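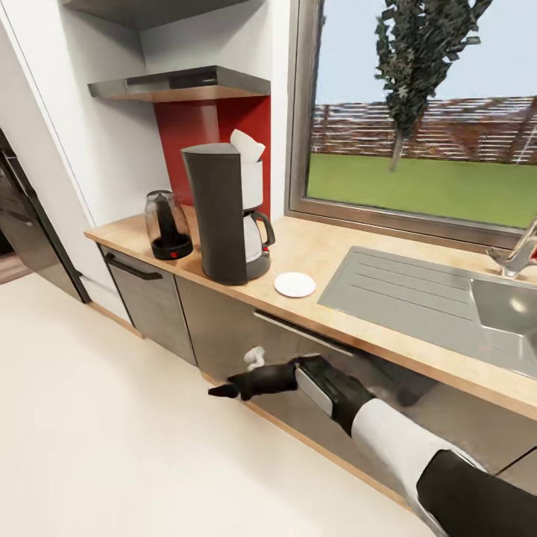

**Zonar opens its household chore trials to the public, and shares what its robot arm can and can't do yet**

HULSTEAD, 06/03/2026 — Every one of us at Zonar has been asked the same question at a family dinner: when is the robot going to do my dishes? We love that question, and after a long winter of work we finally have a decent answer to give. It is "some of them, slowly, and please stay close by."

Today we are releasing the first results from Tambunan, our program for testing whether a robot arm can handle the small jobs that fill up a day at home. Tambunan runs in simulated kitchens, where an arm can try the same drawer all night long without wearing out a single hinge (or a single neighbor). Between the start of the program and the end of last month, the arm made 1,867 attempts at 20 different chores, from opening drawers and cabinet doors to setting a saucer down on a counter.

Of those attempts, 710 were finished from start to end with no help from a person. Drawers with a plain bar handle went best. Anything involving a full cup went worst, and we have a lot of simulated coffee on our conscience.

"People see an arm take hold of a drawer handle and they think, well, my toddler can do that," said Ilham Mangundap, who leads the Tambunan program. "And it's true, toddlers are wonderful at drawers! But the arm has to find the handle, close on it at the right angle, pull in a straight line and know when to stop, and then do it all over again in a kitchen it has never met. I'm proud of where we are, and I wouldn't leave it alone with my good glasses."

The program also looked at shop-floor work, with help from our friends at Edudier, who make storage fittings and know more about drawers than anyone we have ever met. Sorting parts into bins turned out to be easier than most kitchen jobs, mainly because bins tend to stay where you put them.

"On a shop floor you can mark a spot and keep it clear," said Kalevi Vuorinen, production manager at Edudier. "At my house the kettle moves every morning — and so does everything else."

Zonar will not be selling a home robot this year. The next round of trials begins in August and adds 2 chores that readers of our newsletter have been requesting for ages: loading a dishwasher and wiping down a sink. Full results, including all the failed attempts, are free to download from the Zonar website, and teachers and hobbyists are very welcome to use them.

**Press contact:** Zonar Communications Office, Hulstead. Interviews with the Tambunan team can be arranged on request.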